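How to Plan a Budget for a Small Sorting Cell

When our workshop at Sadura started to plan for its first robot arm, we made the same mistake as many small buyers. We asked for the price of the arm and stopped there. The arm was less than half of what we paid in the end.

Step 1. Write down one task. Ours was to take push-button switches from a blue bin and put them on plates by color. Keep it this small. A supplier can quote for one task, but for "general handling" he can only guess.

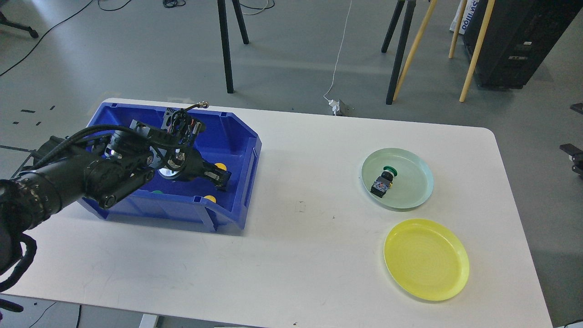 Step 2. Ask for the gripper, the cables and the mounting as separate lines in the quote. Pichler sent us one total, and we had to write back twice before we could compare it with the offer from Jokonen. Cables alone came to $261.

Step 3. Buy the cheap things first. Table, bins, plates and stands can be in place before the arm is ordered. Then measure the reach from the real table. We wanted first a longer arm for $1,268 more, and after measuring we did not need it. 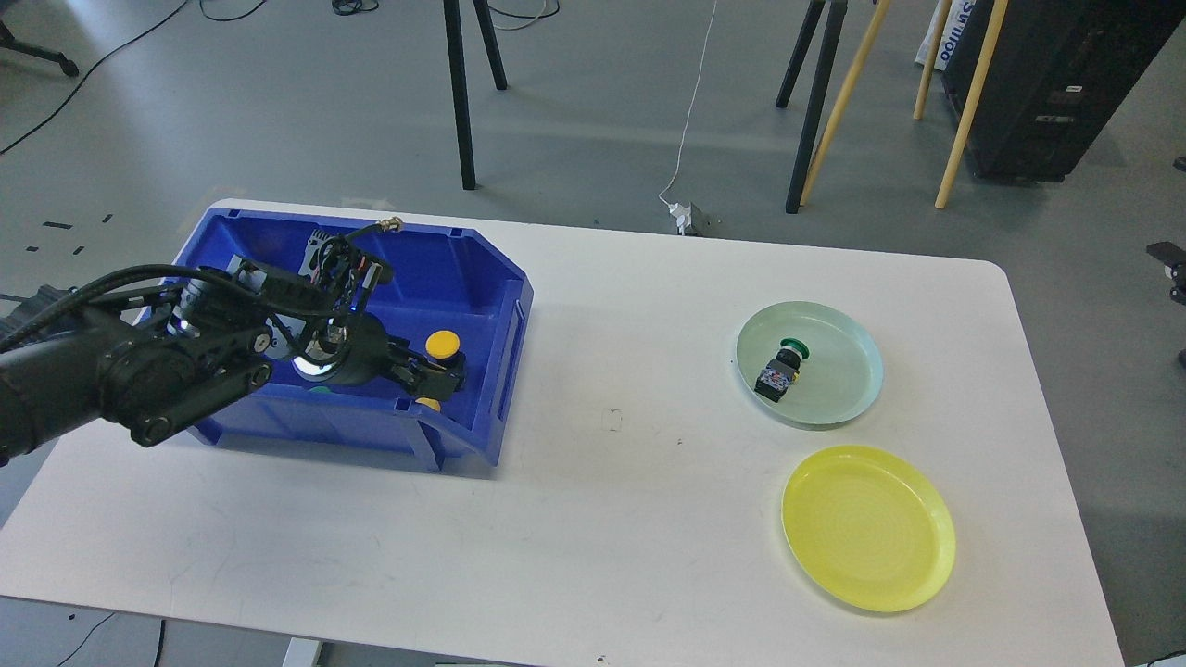 By Iulian Chiriac
Oct 8, 2024

Step 4. Put hours in the budget, also for your own people. We planned nine days for setup and training. Write next to each day who will be there, and what other work will wait.

Step 5. Keep money for spare parts. We keep one set of gripper fingers and one of each cable on the shelf. Delivery from Trurnalus took over eight weeks, so ask for the delivery time of spares before you sign.

Step 6. Check the floor. Mark where the table stands, where the power comes from and where a person can walk. If you need a new outlet, get the electrician's price now and add it to the same sheet.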